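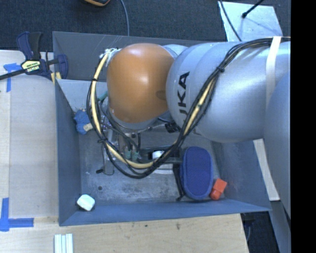 **Stosuditz Technical College – Facilities and Campus Services**

9 November 2025

The bicycle shelter behind the Rusu building is open again. Work on the new roof and paving finished two days ahead of the date given to staff, and the temporary racks by the parking lot have been taken away.

The shelter now holds 97 bikes, up from 85. The extra places are along the back wall, where the old recycling containers used to stand. Those containers are now next to the loading dock. Two wider spaces near the entrance are set aside for cargo bikes and trailers, and 22 of the regular places have an outlet within reach for charging.

Access is by campus card, as before. Cards issued before May need to be updated once at the front desk in the Rusu building before they will open the gate. It takes a minute and there is no charge. Students on short courses can ask for a temporary card at the same desk.

"Most of the questions we got during the work were about lighting," said Selina Trummer, who managed the project for the department. "The old lamps were on a timer that never matched the evening classes. The new ones come on when somebody walks in."

The roof panels and gate were supplied by Pralto. The gutter on the north side is still waiting for a replacement bracket, so expect some dripping there in heavy rain until the part arrives.

Bikes left in the temporary racks were moved to the storage room on the ground floor. Owners can pick them up from Nadhirah Halim in the facilities office, on weekday mornings, with a key to the lock or a photo of the bike. Anything not collected by the end of the term goes to the Nendovow repair workshop in town.

The air pump and tool stand are back in their old spot to the left of the gate. Please hang the tools up again after use – the tire levers have already gone missing once. Report faults with the gate or the outlets to the facilities office and include the number painted on the rack.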